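Workshop notebook, Sendano fit-out
3/31/24

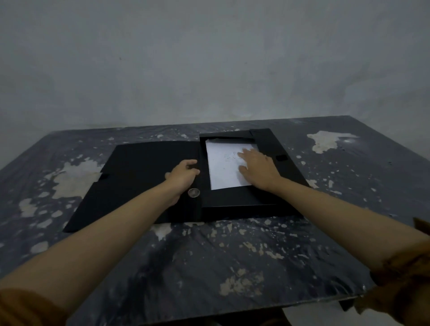
Sunday, so the site was shut and I had the whole day to sort out the partition mess on the second floor without the phone going. Bliss! I got more done between breakfast and lunch than I did all last week.

Where we left it: the Flallach job (the old feed warehouse we're turning into small offices) has a slab that runs off level toward the loading side. We knew that from the first survey. What I hadn't taken in until I went back over Gareth's readings is that the slope isn't steady. It stays decent for most of the length and then drops 9 mm in the last bay, right where the glazed partition goes. Gareth Furnival did flag it in November, in pencil, in the margin, and I read straight past it. Sorry, Gareth.

So, options as I see them tonight.

Pour a leveling compound over the last bay only. Cheap enough, but we get a feather edge in the corridor, and I've seen what carts do to those. Also the moisture reading in that corner came back at 74 percent and I'd want it checked again before anything gets bonded down.

Pack the bottom track. Quick, and the drywall crew would be happy, but the glazing people (Kuipers) want continuous bearing under the frame and their drawing says so in big letters. I could ask. I already know what they'll say.

Scribe a hardwood sill to the floor and set the frame on that. More work for me, nicer to look at, and it gives us a straight line to measure everything else from. I made a test piece on the bench this afternoon out of the ash offcuts, with the slope copied over from the readings, and it sat down tight on the second pass with the block plane. First pass I had the taper backward. Don't laugh.

I'm leaning hard toward the sill. Need Romana to price it.

Other stuff, while I remember:

The band saw is wandering again. I changed the blade and reset the guides and it still pulls left on anything thick. I think the lower guide bearing is shot. Please don't resaw on it until I've had it apart.

The Fuda screws are here, both boxes, 2000 in total. They're on the shelf over the chop saw. The heads are shallower than the old ones, so turn the clutch down a notch or you'll cam out like I did, all over a perfectly good face frame.

Door swings on the plan for rooms 7 and up still show the old layout. The doors open into the corridor on the drawing and into the rooms on the schedule. I asked Romana Bartoš about it on the phone Friday and she's pretty sure the schedule is the right one, but she's going to get it in writing from the architect. No cutting hinge mortises before that, please. I mean it this time!

Spent the last hour trying finish samples on the ash. The plain oil went yellower than I'd like, and the water-based one looks a bit dead but it'll take a scuff. Left the two boards on the windowsill so we can see them in morning light. Write on the back which one you'd pick.

For tomorrow: second moisture reading in the last bay, call Kuipers and ask how much tolerance they need under the frame, measure the sill length at the wall face and again at the column (they won't match), and order more 80 grit, we're down to scraps.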